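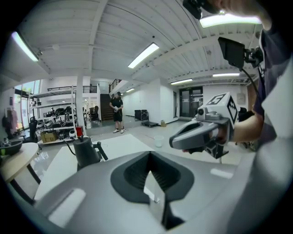

In February I finally learned to make coffee by hand. I am writing it down now, before I forget how bad I was at the beginning.

Until this winter I drank coffee from the machine in the corridor at Pluvorham, where I have my day job. You press a button, it makes a noise like a small lorry, and the cup is ready. I had no complaints. Then my friend Nelly Henao gave me a bag of beans from Priltitico for my birthday, whole beans, and I did not own a grinder or even a filter. The bag stood on the shelf for 18 days looking at me.

So I bought the things one after another. First a hand grinder from a second-hand shop in Skencombe, which squeaks. Then a plastic cone and a packet of paper filters. For the water I used my normal kitchen kettle, the fat one with the wide mouth, and this was my big mistake. The water fell out all at once, the coffee jumped up the sides of the paper, and what I got in the cup was brown and sour. Nelly drank hers to the end because she is polite. 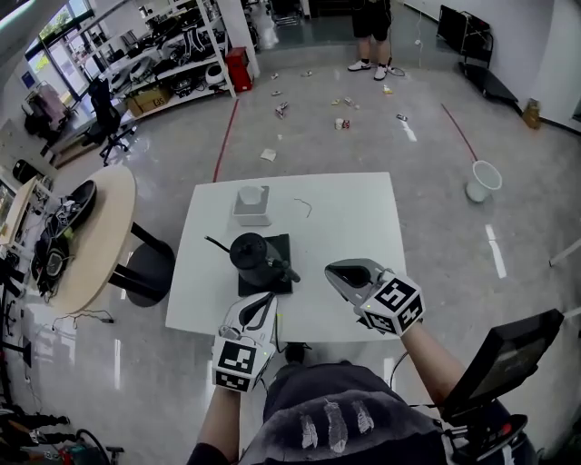
Pouring is a slow job, and for a slow job the kettle matters more than I wanted to believe. I had always thought the special ones were only for people who like to show their kitchen to visitors. But look at the black gooseneck on its square mat: the spout is long and very thin, so the water has a long way to go before it comes out, and you have time to change your mind. With my fat kettle there was no time for anything. I also like the mat very much. At home I put the kettle down on a folded tea towel, and it leans.

My method now is simple. I wet the paper first and throw this water away. Then the ground coffee goes in, and a little water, only so much that everything is wet. I wait until the bubbles become lazy. After that I pour in small circles from the middle to the outside and back again, never on the paper itself. My hand still shakes near the end — I think I hold the handle too hard — and then the circles become more like potatoes.

The Priltitico beans are finished since last week. I have opened a bag called Mushi, which is darker and smells a little of toast, and with it I must grind coarser or it gets bitter. I have not found the right place on the grinder yet. If somebody knows how to stop the squeaking without putting oil near the beans, please write to me under this post.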